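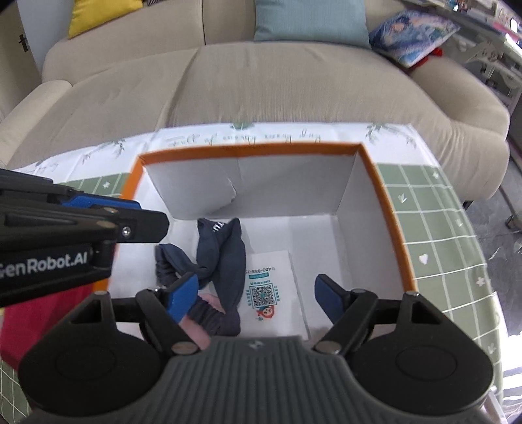
작은 옷이랑 인형, 상자 하나에 같이 넣어도 될까요

생활 게시판 > 정리·수납 > 옷·천 소품

트렌콤브댁
2024년 8월 26일
이사까지는 아니고 거실 짐을 줄이는 중입니다. 소파에 쌓아 둔 옷이랑 인형, 자투리 천을 식탁으로 옮겨 가며 정리하고 있습니다. 쓰는 상자는 안쪽이 흰색이고 위쪽 테두리가 주황색인 종이 상자입니다. 일단 글씨 있는 남색 옷하고 분홍색 천부터 넣어 봤는데, 개지 않고 넣으니 자리를 많이 먹네요.
물어보고 싶은 건 두 가지입니다. 옷과 인형을 한 상자에 넣어도 되는지, 그리고 상자 안에 있는 QR코드 카드를 버려도 되는지요. 10월에 동생네로 보낼 물건이라 그때까지는 옷장 위에 올려 둘 생각입니다.

단추통
같이 넣어도 됩니다. 저는 인형을 밑에 깔고 옷을 위에 얹습니다. 옷을 밑에 두면 인형 모양대로 눌려서 나중에 다림질을 다시 해야 합니다. 남색 옷은 글씨가 안쪽으로 가게 뒤집어서 개세요. 프린트끼리 맞닿은 채로 여름을 나면 들러붙는 경우가 있습니다.

서랍셋째칸
저는 반대입니다. 인형은 따로 두세요. 인형 털이나 솜 먼지가 옷에 붙으면 특히 남색 같은 어두운 색은 티가 많이 납니다. 작년에 Furneo 수납함 하나에 다 몰아넣었다가 꺼낸 옷을 전부 다시 빨았습니다.
카드는 전화번호가 적혀 있으면 일단 갖고 계세요. 교환이나 문의할 때 찾게 됩니다.

단추통
먼지는 인형을 먼저 털거나 빨아서 넣으면 해결되는 문제 같습니다. 상자를 나누면 보낼 때 택배비도 두 번 나가고요.

서랍셋째칸
빨아도 속까지 마르는 데 오래 걸립니다. 겉만 만져 보고 넣으면 냄새가 옷으로 옮습니다. 택배비 아끼려다가 옷을 버릴 수도 있어요. 저는 인형 빨면 최소 3일은 널어 둡니다.

트렌콤브댁
두 분 답변 감사합니다. 카드는 봉투에 넣어 서랍에 두기로 했습니다.
나머지는 아직 소파에 있습니다. 초록색 격자무늬 매트를 깔고 그 위에 모아 놨어요. 청록색 인형이 하나 있고, 회색으로 반들반들한 천이랑 수건 비슷한 청록색 천도 있습니다. 회색 천은 개어도 자꾸 미끄러져서 풀립니다. 옆에 있는 주황색 종이봉투에는 빨간 상자가 걸쳐 있는데, 그걸 빼고 인형을 봉투에 담을까 합니다. 종이봉투에 인형을 오래 둬도 괜찮을까요?
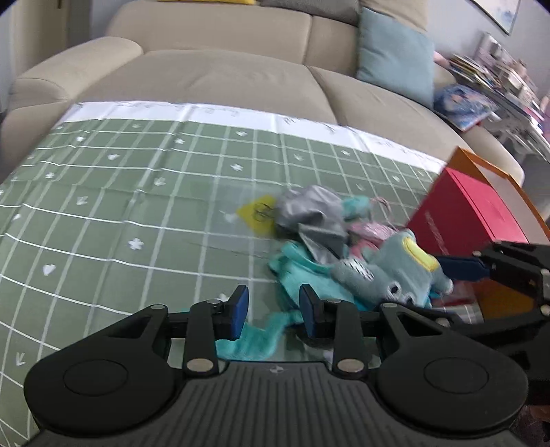 Alina Ardeleanu
종이봉투는 옮길 때만 쓰고 보관은 다른 데 하시는 게 좋습니다. 위가 열려 있어서 옷장 위에 두면 먼지가 그대로 앉습니다. 얇은 면 주머니나 안 쓰는 베갯잇에 인형을 넣고 입구를 묶으세요. 그렇게 하면 옷과 같은 상자에 넣어도 털이 덜 묻습니다. 회색 천은 개지 말고 돌돌 말아서 면 끈으로 느슨하게 묶어 두면 안 풀립니다. 고무줄은 자국이 남습니다.

서랍셋째칸
베갯잇에 넣는다면 저도 한 상자에 넣는 데 찬성입니다. 그래도 인형이 다 마른 건지는 꼭 확인하세요.

골목끝세탁
수건 같은 천은 새것이면 물 빠짐부터 보셔야 합니다. 청록색 계열은 첫 빨래에서 색이 나오는 게 있더라고요. 흰 천 조각에 물을 묻혀서 안 보이는 모서리를 문질러 보고, 묻어나면 혼자 빠세요. 분홍색 천하고 같이 돌리면 곤란해집니다.

단추통
마는 건 좋은데 부피는 개는 쪽이 덜 나갑니다. 상자가 크지 않으면 회색 천도 그냥 얇은 종이 한 장 끼워서 접는 게 낫습니다. 선물 포장용 얇은 종이 있으면 그걸로 충분합니다.

Alina Ardeleanu
접으면 접힌 선이 남습니다. 반들거리는 천은 그 선이 잘 안 펴져요. 저는 부피가 늘어도 맙니다.

쓰레기봉투2장
압축팩은 왜 아무도 추천 안 하시나요? Zurnatgate 쇼핑몰 지하에서 작은 것 한 장에 2000원 주고 샀는데 옷은 절반으로 줄었습니다.

서랍셋째칸
옷만 넣으면 모르겠지만 인형은 안 됩니다. 솜이 눌려서 안 돌아오는 걸 봤습니다. 10월까지면 그렇게 긴 기간도 아니니 굳이 압축할 필요가 없어 보입니다.

쓰레기봉투2장
인형 넣으라는 말은 아니었습니다. 옷만요.

트렌콤브댁
정리해 봤습니다. 인형은 베갯잇에 넣어 상자 바닥에 두고, 그 위에 남색 옷과 분홍색 천을 개어 올리겠습니다. 회색 천은 말아서 옆 빈틈에 세우고요. 청록색 천은 물 빠짐을 먼저 보고 결정하겠습니다. 압축팩은 이번에는 안 쓰려고 합니다.
상자 겉에 내용물을 적을 때 유성펜으로 바로 쓰시나요, 아니면 종이를 붙이시나요?

골목끝세탁
마스킹테이프에 써서 옆면에 붙이세요. 윗면에 붙이면 옷장 위에 올렸을 때 안 보입니다.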